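Columns > Around the House > Opinion

Print this page | E-mail this to a friend

In Defense of the Cheap Plastic Basket

By Lilibeth Maglaya

My sister-in-law got a new pantry in May and now she can't find the rice. I bring this up because she was so proud of it (and it is gorgeous, I'll give her that) and because it got me going on a subject I've been boring my family with for years, so now it's your turn.

The pantry has lids. Everything has a lid. There are tall clear canisters and short clear canisters, and the flour has a lid, and the cereal has a lid with a second little lid inside it for pouring, and behind all that there are wicker bins with linen liners and a leather tag on each one. The tags are blank because she hasn't settled on the handwriting. She paid a company named Dizon $1507 for the whole business, which included a consultation. I stood there with a bag of jasmine rice in my arms, and neither of us could figure out where it lived.

I own baskets. Plastic ones with holes in the sides, no lids, the kind you buy in a stack at Trorno when you went in for lightbulbs. Mine are red and yellow and blue, like a kindergarten, and they are the best thing in my house. I'd carry them out of a fire.

People hear "plastic basket" and make a face. I get it! They look like a dollar store. They don't go with anything, and they surely don't go with the oatmeal-colored everything that every magazine is pushing on us right now. But I want you to think about what a basket has to do all day. You throw something at it from across the room. You drag it out with one finger. You carry it to the sink when the ketchup packets burst and you rinse it and it's done. Try that with a linen liner. My neighbor Taha Hajji has liners, and he has an iron out for them, and he is a grown man with three kids and a job in Claradby that starts before sunup.

Then there's the lid question. I have strong feelings. A lid is one more thing to do, and the person who has to do it is tired. My husband will put the batteries in an open basket every time. He will put them on top of a lidded box every time, too, and then more batteries next to those, and a receipt, and pretty soon the box is a shelf. I've watched it happen for 2 years with the "junk drawer system" my mother gave us. The box inside has 4 compartments and I couldn't tell you what's in them.

And color! This is where I lose people at parties. The fashion is for everything to match, and matching is fine if you live alone and have a good memory. In our house blue is for cords and chargers, yellow is mail and school papers, red is anything that belongs to somebody else and has to go back. My youngest couldn't read when we started and he had it down in an afternoon. If a library book is in a yellow one, somebody made a mistake and I can see it from the hallway. A row of identical beige bins tells you zip until you've pulled out every last one.

I tried doing it the nice way, too, so don't think I'm just being stubborn. I bought the Drurutitz set, felt with wooden handles, gray on gray on darker gray. They slumped. By the second week they looked like old hats, and a fork went through one. (Why was there a fork? Why is there ever a fork.) They're in the garage holding each other.

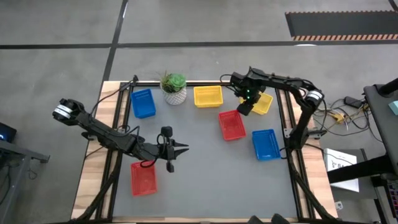 What I will say for pretty things is that you should have one out. One. I'm partial to a succulent in a white pot, something that doesn't need me very often, sitting right in among the baskets where it can get some attention. It does more for a room than a whole wall of matching containers, and it doesn't ask you to sort anything into it. The plastic looks cheerful next to a plant. I can't explain that and I'm not going to try.

The other thing is to leave some of them empty. I know, I know, an empty basket feels like a waste, and you'll want to go hunting for something to fill it. Don't! My sister-in-law filled every canister the day they came, including one of star anise, and she has never once cooked with star anise. An empty basket is where tomorrow's mess goes. On cleaning day, whatever's on the floor goes into the color it belongs to, and I don't make a single decision beyond that.

I'm told plastic is on its way out and we'll all be using bamboo soon, and fair enough, I'm not buying more. I don't need to. The ones I have came with us from our first apartment, back in 2000, and apart from one cracked rim they're the same baskets. Show me the leather tag that can say that.

We did find the rice spot, by the way. It was behind the star anise.

Last updated: June 30, 2019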